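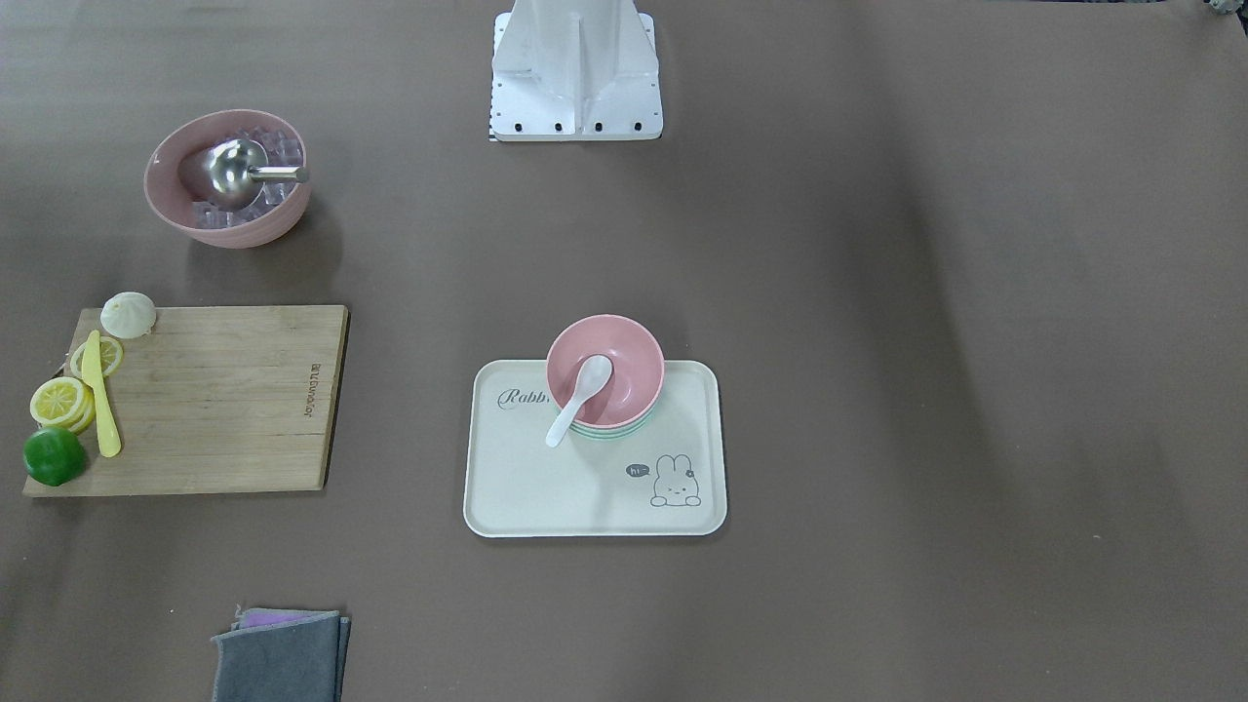 So I finally closed the Grivel account. If you've been reading for a while you know I've been threatening to do this since last October, and every time I got as far as the login page and then found something else to do, like clean the oven. But it's done, the money has landed, and I have a lot of thoughts about foreign exchange for a person who only ever wanted to pay rent on a storage unit in Cape Town.

Quick recap if you're new (hi!). I get paid in US dollars. I still have bills in South African rand -- the storage unit, my share of my mother's medical plan, and a phone number I refuse to give up. And then I have one client who pays in euros, which sounds glamorous and is mostly a nuisance. So every month I'm moving small amounts of money in three directions, and for years I did it the lazy way, through whatever my bank offered, and didn't look at the rate at all.

Then somewhere along the line I started looking at the rate, and that was worse.

I don't know if this happens to everybody. You download one app to see if today is a good day to send money home, and three weeks later you're standing in line at the pharmacy with an opinion about central bank minutes. I opened the Grivel account because I thought, well, if I'm watching the rand anyway I might as well trade it a bit. I put in $1,000. I told myself it was tuition.

It was tuition! I'll give myself that much. Over the whole time I had the account I made 61 trades, and I know that because I exported the list before I closed it and went through the whole thing with a cup of tea and a highlighter. I came out with a little over $700. Which could have been a lot worse, considering that for the first few months I didn't really understand what leverage was doing to me. I thought I was making small bets. I was making big bets with a small amount of my own money in them, and those feel very different at two in the morning.

The highlighter part was interesting though. I marked the trades in two colors, yellow for the ones where I'd written down a reason before I clicked, and pink for everything else. The yellow ones, 23 of them, came out close to even. A couple of decent wins, a bunch of little losses, and the costs nibbling at everything. The pink ones are where the money went. Nearly all of them were on evenings when I'd read a headline and felt like I had to do something about it. There's a whole cluster from one week when the rand was jumping around after some political news and I went in and out, in and out, paying the spread every single time. I'd get the direction right and still lose money on the round trip. I was so annoyed looking at that week that I had to go walk around the block.

And the overnight charges, oh my word. I knew they existed. I'd seen the word "swap" in the statement and sort of let my eyes slide over it. If you hold a position against the rand past the end of the trading day, you can end up paying the interest difference between the two currencies, and South African rates are a lot higher than American ones. So I'd be sitting there short the rand, feeling clever because it hadn't moved against me, and every night a little bit came off the top. I held one of those for most of a month. The price ended up almost exactly where I started and I still lost on it.

Nobuhle Swanepoel (some of you will remember her from the comments on the old blog, she used to work on a treasury desk and has the patience of a saint) looked over my list and asked me one question, which was what I thought I knew that the person on the other side of the trade didn't. I had no answer. I started typing three different ones and deleted them all. Then she sent me a thumbs up and a recipe for malva pudding, so I think we're still friends.

Anyway. What am I doing now? Very boring stuff. The euro money goes into a Josudis account and stays in euros until there's enough of it to be worth converting, and then I convert it in one go. I used to do it every time an invoice got paid, and the flat fee was eating me alive on the small ones. The rand bills get sent on the same date every month no matter what the rate is doing. Some months I'll get a lousy rate, some months I'll get a nice one, and I've decided that I'm not going to look at the chart afterward to find out which it was. (I have looked twice. I'm working on it.)

A few people asked me about Zirnano, and yes, I did compare them. The advertised fee is lower, but when I put the same transfer into both sites at the same moment, the rate Zirnano gave me was enough worse that I'd have ended up with fewer rand in Cape Town. That was only for my size of transfer on one particular morning, so please don't take it as gospel. Do your own side-by-side, and look at how much arrives at the other end. The fee line is a bit of a distraction. Ersoy wouldn't let me sign up without a proof of address from a utility company, and all my utilities are in my landlord's name, so I can't tell you a thing about them.

I did keep one piece of the old habit, which is the calendar. I still like knowing when the rate decisions are coming up, and I still read the statements, because it turns out I find it kind of fun when I don't have money riding on it! I write down what I think the rand will do, in pencil, in the back of my planner. So far in July 2019 I've been wrong more often than right, and it has cost me nothing but pencil.

The closing process itself took longer than it should have, by the way. Grivel wanted every position closed, then the balance withdrawn, then a separate email asking them to shut the account, and then they called to ask if I'd like to speak to an account manager about my goals. I said my goal was to close the account. She was very nice about it. If you're doing the same thing, download your statements first, all of them, because my login stopped working the same afternoon and I'd have been stuck at tax time.

Next post will probably be about the tax side, once I've worked out which form the losses go on. If anybody reading has been through that with a foreign currency account, leave me a comment, please, I'm two instruction booklets deep and have a headache.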